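Short Fiction > Readers' Stories

The Night Ferry to Saller

Notburga Hauser had packed the cheese at the very bottom of her bag, under both jumpers and the good shoes, and by ten at night the whole lower deck knew about it anyway.

"It's magnificent," said the young man opposite, leaning in. "What is it?"

"It's for my sister," said Notburga, and moved the bag to her other side.

His name was Samuele Marino and he was going to Saller to play the accordion at a wedding (he'd never met the couple!) and he had eaten nothing since breakfast except a mint. He told her all this before they'd cleared the harbour wall. Outside, the lights of Posta went up and down, up and down, and then there was only black water and the big happy thump of the engines. 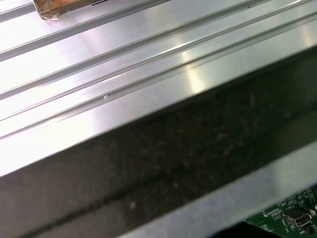 "Thirty-three years she's been on that island," Notburga said at last. "Thirty-three years, and she writes to me every Tuesday, and do you know what she writes about? The cheese she can't get."

"Then you must be very close."

"We haven't spoken since the funeral. We only write."

Samuele thought about this. Then he undid the straps of his case, lifted out the accordion, red as a boiled lobster, and played something quick and silly that made a baby laugh three rows back. An old man took his cap off and danced with his own coat. Oh, it was glorious! Even the woman at the tea counter came out to clap.

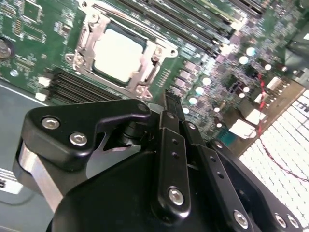

Dosonow Library Writing Club

When he stopped, Notburga had the bag open on her knees and a knife in her hand.

"Only the corner," she said. "She'll say it was mice."

They were still eating when the sky went pink and the island came up out of it, with one small figure on the quay in a yellow scarf, waving both arms like mad.

Comments

Gemma Fontana: The coat dance!! I read that bit out to my husband on the bus.

Brynhildur Riis: Loved it, but I want to know what the sisters say to each other. Please write the next part.

R. Kaushik: Now I'm hungry. Lovely stuff, Tuesday group.

Last updated: April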